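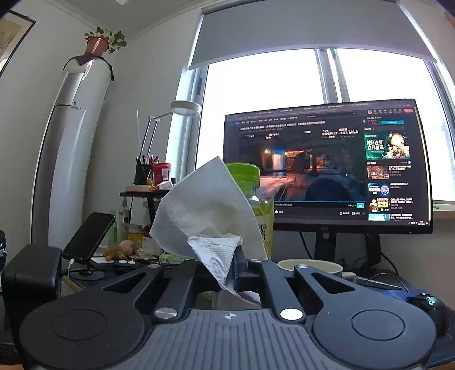 Paper towel in front, AOC monitor behind.

Cullach Screen Care Kit, reviewed after a winter of use

I should say at the start that I am not a natural buyer of screen cleaner. For most of my adult life I have cleaned screens with my sleeve, and when the sleeve was a jumper I called it a deep clean. Then my sister-in-law, Eugénie Pons, came to stay, sat down at my computer to print a train ticket and asked whether the weather map was meant to have that much snow on it. I ordered the Cullach kit the same evening.

For £18 you get a 200 ml spray bottle, two cloths (one grey, one a slightly different grey) and a soft brush for keyboards. There is also a booklet. The booklet is in nine languages and in all of them it tells you to turn the screen off first, which I would have skipped, and which makes a large difference, as dust and fingermarks show up on a black screen like chalk on a blackboard. If you take one thing from this review you can have that for nothing.

The spray goes on the cloth, never on the screen. Two squirts will do a laptop, and a big monitor wants four. You wipe from the top down with the first grey cloth and then go over it dry with the second. The liquid smells faintly of pear drops and dries quickly. On ordinary matt screens it left no streaks that I could find, and I did go looking, with a torch, at eleven at night, while my tea went cold. On the glossy tablet it was less good. There was a haze in one corner that needed a second pass and some language.

I tried it against the two things people really use. Kitchen paper and water gets the dust off but leaves fluff, and the makers of most screens ask you not to use it anyway because it can mark the coating. The other rival was Burik wipes, which come in a tub and are fine for about as long as the lid stays shut. Ours did not stay shut. By February they were a tub of small dry flannels.

Now the grumbles. The trigger on the bottle sticks, so that you press and nothing happens, and then you press harder and it all happens. The brush sheds. I found more bristles in my keyboard after using it than crumbs before, and it has since been moved to the bathroom to do the tile grout, where it is very happy. And the cloths must be washed without fabric softener, a rule that was observed in our house until the first wash.

Refills are 800 ml and cost less than you would fear. I am still on the original bottle, and given how often I clean things I expect to leave the rest of it to someone in my will. The Welley kit, which a neighbour swears by, has a better trigger and thicker cloths but costs nearly twice as much and comes with a carrying pouch. I don't know where she is carrying it.

Four stars. It loses one for the brush.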